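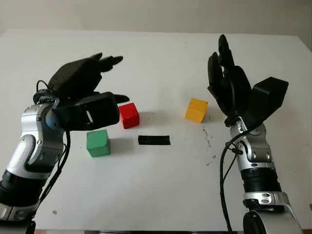 Red, green and yellow wooden cubes on a white table.

Why Are Blocks So Good for Building?

I love blocks. I still keep a box of them by my desk, and yes, I play with them when I should be writing! So let's talk about cubes.

A cube has six flat sides, and every side is a square of the same size. Pick one up and turn it any way you like — it's still the same shape. Put it down and it stays put. Try that with a marble and you'll be crawling under the couch to get it back.

Flat sides are great for stacking too. When one cube sits on another, the two faces touch all over, so the top one has plenty to rest on. Slide it sideways a little and it still holds. Keep sliding, and once more than half of it hangs over the edge, down it goes. (Try this on a rug if anyone is napping.)

How many ways can you stack a red, a green and a yellow cube in one tower? Pick the bottom color first, then the middle, and the top one is whatever you have left. I get six different towers. See if you do!

What about really tall ones? My best is 15 blocks, and then I sneezed. The trick is to line up the edges every time, because tiny wobbles add up. Look at your tower from the front and from the side before you add the next block.

Next time I'll tell you about Drilel, my favorite game with blocks. You'll need a ruler and a friend.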